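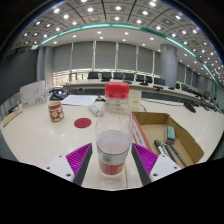
La bouteille au bouchon rouge et ma petite tasse à fleurs, côté papiers.

21 mars 2018

Bon, cher carnet, aujourd'hui c'était rangement de la grande salle, et j'ai les reins en compote rien que d'avoir passé la journée penchée au-dessus d'une table (magnifique, la table, blanche et brillante comme une patinoire, mais trop basse de 3 centimètres pour quelqu'un de ma taille, j'en suis persuadée). Depuis février, tout ce qui n'a pas de place dans les bureaux de Pristel finit là. On pose « juste pour la réunion », et puis la réunion se termine, on va déjeuner, et la chose reste. Moi la première, je l'avoue ici et nulle part ailleurs !

J'avais décidé de commencer par la bouteille. Pourquoi la bouteille ? Aucune idée, elle était debout, bien visible avec son bouchon rouge, et elle m'énervait. Il restait un fond un peu trouble et j'ai passé un temps ridicule à me demander si ça se buvait. Je n'ai pas goûté, je précise. Elle est partie près de l'évier avec un petit mot dessus, et si demain soir elle y est encore, je la vide et je n'en parle plus.

Ensuite la tasse. Ah, la tasse ! Je la cherchais depuis mon retour de Gornosari, c'est là-bas que je l'avais achetée, à une dame qui emballait tout dans du papier journal et qui m'a rendu la monnaie en bonbons. Fond rouge, fleurs blanches et jaunes, un bord blanc tout simple. J'avais accusé la moitié de l'étage dans ma tête, et elle était là tranquillement, à deux pas du téléphone. Je l'ai lavée deux fois et ramenée dans mon tiroir, celui qui ferme à clé. Oui, j'en suis à ce point.

Les papiers, c'est une autre affaire. J'en avais compté 142 la semaine dernière pour le dossier Dreltlow (je compte toujours les feuilles avant de les classer, c'est une manie qui me vient de l'école), et je ne sais plus du tout lesquelles j'avais déjà vérifiées. J'ai donc tout repris depuis le début, assise cette fois, avec un thé et la radio tout bas. Il y a les pages de texte, celles avec des petits schémas, et puis celles qui n'ont rien à faire là, genre le menu de la cantine. J'ai fait deux tas. Puis j'ai ouvert la fenêtre et je n'ai plus eu qu'un seul tas, par terre. J'ai ri toute seule, puis beaucoup moins en me baissant.
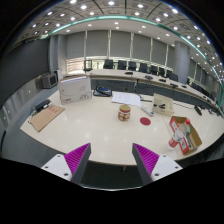
La grande table dans toute sa splendeur, avec le carton ouvert à droite et la boîte à l'oiseau au fond.

Je l'aime bien, cette boîte à l'oiseau. Elle est blanche avec un dessin gris, très sobre, et j'ai toujours un mal fou à jeter un joli emballage. À la maison j'en ai un placard entier, je me dis à chaque fois que ça servira pour un cadeau, et quand vient le cadeau elles ne sont jamais à la bonne taille. Celle-ci, je l'ai mise de côté quand même. Je verrai.

Le petit pot au couvercle doré, lui, a gagné sa place sur l'étagère. Je le trouve très chic avec son étiquette rouge, on dirait un truc qu'on garde pour les invités et qu'on ne sort jamais. J'ai failli l'ouvrir pour voir ce qu'il y avait dedans et puis le téléphone a sonné, une erreur, quelqu'un qui voulait le service livraison de Sandhu. On a discuté cinq minutes du temps qu'il faisait chez lui (moche, comme ici). Après ça j'avais complètement oublié le pot.

Quant au rond rouge, je ne sais toujours pas ce que c'est. Un dessous de verre ? Un gros autocollant ? J'ai demandé dans le couloir, chacun avait sa théorie, et je l'ai laissé exactement où il était au cas où il serait important. Pareil pour la multiprise blanche : celle-là je n'y touche pas, la dernière fois que j'ai « rangé » une multiprise, il a fallu quelque 17 minutes pour comprendre pourquoi l'imprimante boudait.

Le carton ouvert, je comptais m'en servir pour tout ce qui part à la réserve. Sauf qu'il y avait déjà des emballages rouge et blanc dedans, alors il faut d'abord que je sache à qui ils sont. J'ai écrit un message, pas de réponse. Le carton à plat, par contre, direct au recyclage, et vlan, une bonne chose de faite !

Il me reste l'agrafeuse à rendre (si c'est bien une agrafeuse, je n'en ai jamais vu de pareille) et le plateau noir à remettre quelque part. Et penser à acheter des chemises cartonnées, des vertes, il n'y en a plus. Je vais me faire couler un bain.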